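Section 4: Setting Up Your First Reading Calendar

Welcome to the part of Mastness we love most! By now you've installed the program and picked a home location. Next you'll build a calendar that follows the moon, the old feast days and whatever observances your own tradition keeps. It takes one sitting, and you can change every bit of it later.

Before you start

Have your location saved (Section 3) and decide which tradition set you want to load first. Mastness comes with 32 sets, covering folk, household and temple calendars from many parts of the world. If yours isn't there, choose Blank and add your own days as you go – plenty of people do, and their calendars are wonderful.

4.1 Load a tradition set

1. Open the Calendar tab and click New.
2. Type a name for the calendar. Short names look best on the printed page.
3. Pick a set from the list. The day count beside each name tells you how full it is. Stokia, the largest, has 309 marked days, so your year will look busy!
4. Click Load and wait for the moon strip to fill in along the top.

Note: Some sets begin the day at sunset. If a feast seems to land a day early, look under Options, Day Start before moving anything by hand.

4.2 Add your own observances

1. Double-click any date.
2. Choose Fixed for a day that stays put, such as a family remembrance, or Moving for one tied to a moon phase.
3. Write your note. You have room for 1312 characters, enough for a full prayer or a list of offerings.
4. Click Keep. 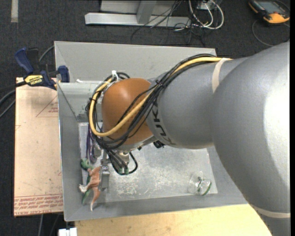 Robot arm with a yellow hose, over an open gray metal bin.

Moving days are great fun to play with. Set one to "first full moon after" and pick a starting date, then page ahead a few years and watch it wander. A full moon rite set to begin looking in December will sometimes slip into January, and Mastness carries it over for you.

4.3 Layer two calendars

Lots of households keep more than one tradition, and this is where layering shines.

1. In the side panel, tick both calendars.
2. Give each one its own color.
3. Open Overlaps to see the dates they share.
4. To print a shared page, choose the Osport layout. It puts both sets of notes under one moon.

Caution: Merge is different from Layer. Merging writes the two calendars into one and can't be undone. Save a copy first.

4.4 Set reminders

1. Click the bell next to any day.
2. Enter how many hours ahead you want to be told. The longest reminder is 96 hours, handy for fasts and for anything that needs to soak or steep.
3. Pick a sound. Ekwueme is a soft drum pattern, and it's our favorite for dawn.

Note: Reminders follow your home location even when you travel. To change this, tick Use Current Place.

Next, go to Section 5 to print your wall sheet.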